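Tidying a bedroom floor with two arms: effect of grasp order on completion

Project report, August 2018

4. Method

The Sikard policy was trained on 495 demonstrations of the floor-tidying task, recorded by teleoperation in the Hedo room. An operator drove both arms and moved the base between items. Demonstrations longer than 600 seconds were discarded before training. The baseline, Katik, used the same data and the same network but picked items in a fixed order, nearest first.

Items were paper, paper bags and drinks cans, all crushed or creased by hand before placement. Soft items were included on purpose, as the earlier Oosthuizen report used only rigid blocks and its grasp results could not be carried over to household litter. The target in every trial was an open bin beside the bed.

A trial was scored as complete when all items were in the bin and both grippers were clear of it. Knocking the bin over ended the trial. Dropped items could be picked up again without penalty.

5. Results

Each policy was run for 18 trials from matched starting layouts. Sikard completed more of them than Katik, and the gap was widest when a can lay close to a bag. In those layouts the fixed order often sent the gripper to the can first, and the forearm then pushed the bag out of reach under the bed. Sikard tended to take the bag first.

Paper bags remained the hardest item for both policies. A grasp on a single fold usually slipped during the lift. Grasps across 3 or more folds held in most cases, but the policy has no explicit measure of this and appears to have picked it up only in part.

6. Limitations

All trials used one room and one carpet. Lighting was not varied. The December layouts, recorded with the bed in a different position, were left out of training and have not been tested.

Figure 1. Right gripper at a paper bag on the carpet, with a can and paper nearby.

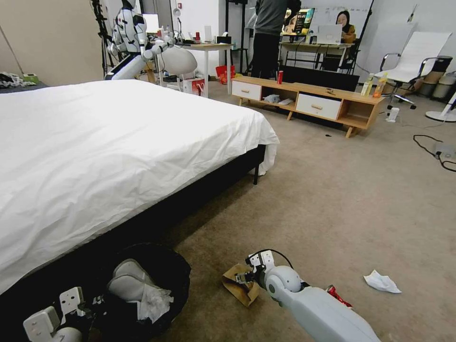
The second marker asked whether the advantage would remain if Katik were allowed to replan after each failed grasp, and wanted that comparison run before the two orders are ranked.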